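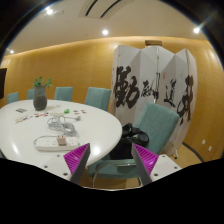 The second version of the hand-held gripper came off the printer in October and has now had enough use to be worth writing up. I call it Pomau, after the folder the first CAD file was saved in. The first version worked, in the sense that it opened and closed, but the fingers were too stiff and anything with square corners twisted out as soon as it was lifted.

The fingers are the main change. They are still ribbed wedges, but I took the ribs down until the inner face would bend round a corner under hand pressure. Going thinner than that gave me a finger that folded sideways. I printed them in a flexible filament of 95 Shore A from Junaton, in magenta, which was the reel on offer. It prints slowly and strings badly if it has been left out of the box. Drying it overnight fixed most of that.

Each finger bolts to its own plate with three screws. Version one had two, and the plates rocked. I also moved one hole towards the inner edge, where the load goes when the jaws close, and opened it out to take a larger screw. The plates are plain white and took no tuning at all.

Grip pads were a separate job. I tried bicycle inner tube, then a silicone sheet from Çetinkaya, then a softer foam. The inner tube left marks on pale plastic. The foam gripped well for 48 cycles and then began to shed. I have settled on the silicone for now.

For test pieces I use whatever has flat sides and a known weight. Plug-in chargers are good for this. They are dense for their size, the faces are smooth, and a small error in finger alignment shows up straight away as a tilt.
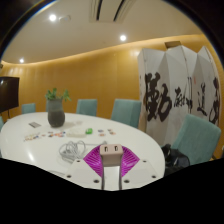
Pomau v2 holding a charger block, ports upwards.

Closing on the sides works better than closing on the edges. With the block square to the fingers, both ribbed faces take an even share. At a slant, one finger does most of the bending and the block turns towards the other. I could correct for this with a stiffer linkage, but the slack is useful on round objects and I would rather keep it.

Cable is still the weak point. A loose coil can be lifted if the tips get under several loops at once. A single strand lying flat on a smooth table mostly gets pushed along. I have drawn a narrower tip with a small hook and will print a pair when the present reel runs out.

Wear so far: 500 full closes, no cracks at the rib roots, slight whitening on the left finger only. The target is 2,000 before I change the design again. The files are in the Satstead workshop folder under v2, with the screw lengths in the text file next to them.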